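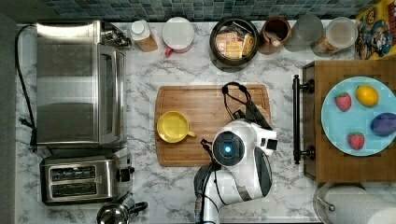
Karnier counter arm: what it's like to work next to one

I run the prep side at Tramdale, where we put up meals and snack trays for offices, and we've had the Karnier since last February. It does the fetching and setting down at the board so my people can stay on the knife work. We paid 1185 for the gripper kit, on top of the lease for the arm.

The good first. Two of us used to lose most of a morning to moving cups and plates back and forth, and my wrists don't miss it one bit! Candela Barrios went from clearing boards to planning the menus, and she got a raise out of it. We send out 600 trays a week with the same crew as before - no one was let go, and I'd have fought that.

Now the gripes. Small flat things are where you need patience, so plan on a lot of practice runs with your own stuff before you trust it. 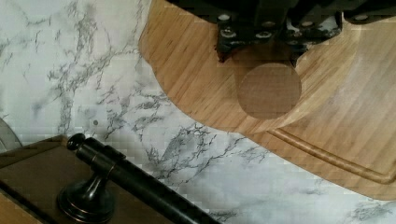 Gripper over the wooden disc on the bamboo board.

The training that comes with it is 40 minutes of video, and that's thin. Erasto Barasa ended up writing our own cheat sheet (taped inside the pantry door, coffee stains and all). The break schedule also got weird, because the arm doesn't stop for lunch and people felt like they shouldn't either. We fixed that by shutting it off at noon.

Four stars from me. I'd lease it again, but I'd ask for a real trainer to come out for the first week.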